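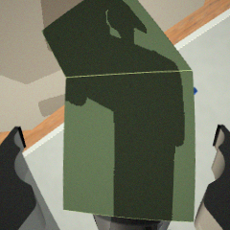
## 4. Setting Up a Massing Study

This section covers the first hour of work in Rindard, from a blank file to a simple building volume placed on its site. It assumes that you have installed the program and signed in. If you are moving a project over from Isora, read section 9 first.

### 4.1 Enter the site

1. Open **File > New > Site Study**.
2. Choose your units. The default is millimeters. Changing units later will rescale your dimensions but not your text labels.
3. Import the survey file, or draw the lot line by hand with the **Boundary** tool.
4. Click the lowest known point on the survey and type its elevation. All other heights are measured from this point.
5. Set true north by dragging the compass needle, or type the angle in the **Bearing** box.

The tutorial file, Huerta, is a sloping lot of 2572 square meters with an old stone wall along the upper side. You can load it from the start screen and follow the steps without a survey of your own.

**Note:** Survey files with more than 1000 contour points load slowly. Use **Simplify Contours** before you start modeling, and keep the original file for the construction drawings.

### 4.2 Place the first volume

1. Select **Volume > Box**.
2. Click one corner on the site, then the opposite corner.
3. Type the height and press Enter.
4. Pick a flat color from the **Study** palette. Leave materials off for now.
5. With the volume still selected, choose **Sit on Grade**. The program drops the volume to the lowest contour it touches and shades the part that falls below ground.

If the lower level is to be dug into the slope, leave the shaded part as it is. If the building is to stand clear of the ground, use **Lift** and enter the distance from the highest contour. The space underneath will be listed separately as covered outdoor area.

**Caution:** **Sit on Grade** cannot be undone after the file is closed. Save a copy under a new name first.

### 4.3 Check light and shade

Shading in the study view comes from one light source, and it is easier to judge on plain volumes than on detailed ones. Set the sun position before you compare options, and keep it the same for all of them. You want to see a clear change of tone at each edge, as on the green pedestal at the corner of the table, where the top face is the lighter green and the front and side are a deeper olive. If the top and sides of your volume look the same, the sun is too low or **Ambient** is set too high.

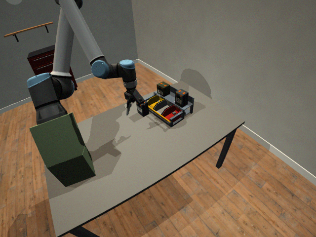

Roof area and floor area are reported in the **Totals** panel on the right side of the window. Click a row to highlight the matching surface in the model. The highlight does not change the color you picked from the palette, but pale colors can make it hard to find, and a darker one helps here in the same way that the light blue caps on the arm stand out against its dark gray joint housings. To change the highlight itself, go to **Settings > Display**.

1. Open **Totals** and confirm that the site area matches your survey.
2. Enter the allowed floor area. For Huerta this is 1332 square meters.
3. Turn on **Warn at Limit**.
4. Enter the setback from the lot line. The tutorial file uses 15 meters on the road side only.

Setbacks are drawn as dashed lines in plan and do not appear in perspective views.

### 4.4 Save and export

Save the study as a .rsd file. To send it to a consultant who uses Peleo, choose **Export > Plain Solids** and clear the **Include Contours** box. Peleo reads contours as walls.

See section 5 for roofs and overhangs.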